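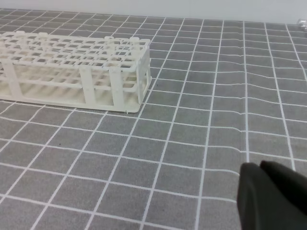 Thursday, after lunch

OK so Suryani and I finally sat down with the house rules for the arm, and I want to get it all in here before I forget what we agreed. The old sheet (the one taped inside the cupboard door) was written back when Hirose was bolted to the other bench, and half of it doesn't apply anymore. Please stop quoting it at me, Farah!

First thing, bare racks before tubes. Every new pick routine gets run on a rack with nothing in it, start to finish, before anybody puts so much as a water blank near it. I know it's slow. I skipped it in March and spent the afternoon mopping, so I'm the last person who should argue. We settled on 5 clean passes in a row with no touch on the rack. If it brushes a post on pass four, you go back to one. Suryani wanted ten, I wanted three, and there you go.

Second, the cloth. I love the grid cloth, you can eyeball a rack position in two seconds and reset it to the same squares after a bump. But it ripples, and a ripple moves your lines. So the rule is that you place the rack on a flat patch and read your position off the squares right next to it, never off a line that has wandered through a wrinkle on its way over. Smooth what you can before you start. And the printed squares are for people! The taught positions come from the calibration routine and that's final. I caught myself typing in a number I'd gotten by counting squares and had to go take a walk.

Third, clear stuff. Glass and clear plastic are miserable for the wrist camera, you get highlights and not much else, and the planner will happily decide there's nothing there. So anything transparent that isn't part of the run gets moved off the table, and that includes the back edge by the wall, where things tend to migrate. I'm adding a line to the start checklist for it. Farah asked if we could just mark a keep-out zone in Pulatard and leave things where they are. You can, but then somebody nudges the vial or beaker and your zone is guarding thin air. Off the table, please.

Fourth, speeds. Teach mode stays at the slow setting any time a hand could be inside the line. One person drives, the same person has the stop, and you say "moving" out loud before you jog. Yes, even when you're alone in there. It feels silly for a day and then it's a habit.

Fingers: the soft tips get looked at every morning and swapped at around 2,000 grips, or sooner if you see a split. Write the swap in the Hevora log with your initials. There's a gap in the log right now that I'm pretty sure is mine (sorry).

Still open:

Rack orientation. We've been setting it on the diagonal and I'd like to know if square to the table edge gives a better approach to the far rows. Suryani thinks the diagonal is fine. I'll run both and put the results on the next page.

The Bullalitz people want a copy of our checklist. Fine by me once the clear-stuff line is in.

Back in there at 4 to start on the passes.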